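To: Geddale Low Waste list
Subject: Re: bottles without lids, and the dregs

Hi all,

Somebody on the list wrote:

> We've just started saving drink bottles for the depot and I've got
> two questions. My daughter never brings the lids home, so do they
> still count? And do I really have to rinse them? I've got a whole
> bag in the laundry now and it's starting to smell like a brewery.
> Also the depot near us says no labels but the one in town doesn't
> seem to care. Getting a bit confused!

Welcome aboard! I've been at this since my kids were small, and the laundry smell is how we all started, so don't be put off. I took 156 bottles and cans down to the Neltus depot in September (the car was absolutely chockers, I had a bag on my lap at one point while parked, trying to find my purse) and not one got knocked back. A fair few of those had no lid. So yes, lidless is fine at Neltus, and they're the ones I'd go by if you're anywhere on the Geddale side of the river.

The dregs are a different matter. It's amazing how much gets left in the bottom of a bottle of tea, and the sweet ones are the worst by a mile. A mouthful in each doesn't sound like much until the bag tips over in the boot. Ask me how I know! I still find a sticky patch under the spare tyre when the weather warms up.

My routine, for what it's worth, is done at the kitchen sink while the kettle boils:

1. Tip out whatever's left. Green tea goes on the ferns by the back step if it's unsweetened, otherwise down the sink.
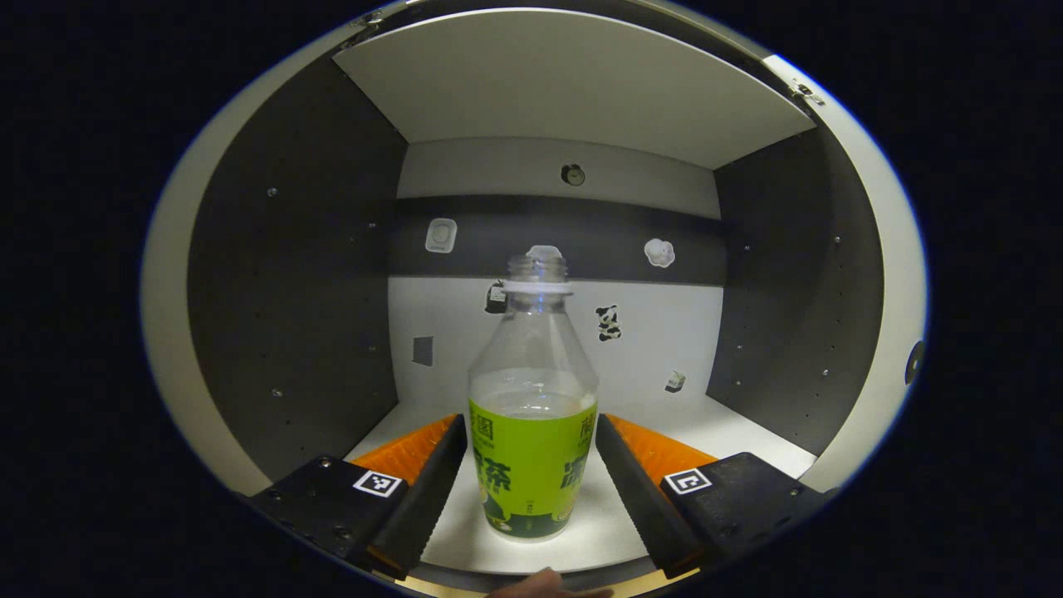
2. Splash of cold water, thumb over the neck, good shake, out it goes. I don't bother with detergent. If you've got milk bottles in the mix, do them twice.

3. Stand them upside down in the dish rack overnight. I can fit 8 at a time if I pinch the cutlery basket, and then there's a bit of grumbling from the rest of the household about where the forks have gone.

4. Into the bag in the morning. I use the big Lekeck ones with the drawstring, they hold 40 if you don't squash anything, and please don't squash anything! The machine at Neltus wants to read the barcode and it sulks if the bottle's flat.

Which brings me to labels. Leave them on! I know the Kakakhel Road place used to ask for them off, and there may still be an old sign up saying so, but their machine reads the barcode now too. A bottle in the nuddy just gets spat back at you. The wraparound plastic ones do slip about once they're wet, so I dry those standing up and have a quick look that the barcode hasn't gone and torn itself in half.

If the bottle's come from the Asian grocer, check the label for the refund mark before you go to the trouble of carting it down. Some have it on a little extra sticker and some don't have it at all, and those I just put in the yellow bin at home, rinsed the same way.

For the bag you've already got in the laundry, I'd tip the lot into the bath, run some cold water over them and leave the window open. Pretty grim job but it only takes a few minutes. Wear thongs, the bottom of the bath gets slippery.

Does anyone know if Neltus are still opening at 8 in the morning? I turned up early last time and had to sit in the car with the whole stinking lot.

Cheers from the hill end of Geddale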